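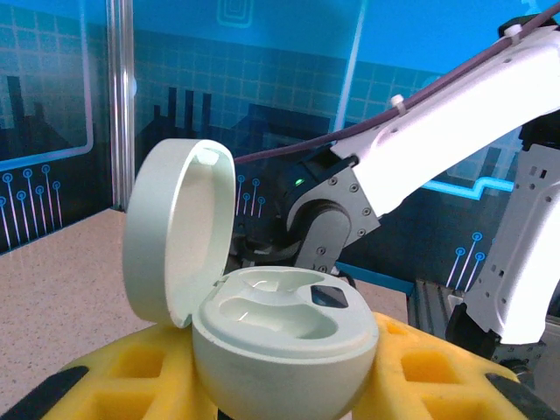 Fig. 7. Charging case, lid open.

Setting up drama alerts in Skorer

Never miss a new episode again! Skorer follows up to 200 series at once, so go wild.

1. Open My Shows and tap Add.
2. Type the title in English or the original language (both work, and so do most fan nicknames!).
3. Pick your subtitles. You can change them later.
4. Turn on Airing Tonight, then choose how early you want the ping. 22 minutes is the default.

Note: Recap clips start playing by themselves. Switch them off under Playback if you're a few episodes behind.

Caution: Removing a show also erases your episode ratings.

Next: sharing a watchlist, page 42.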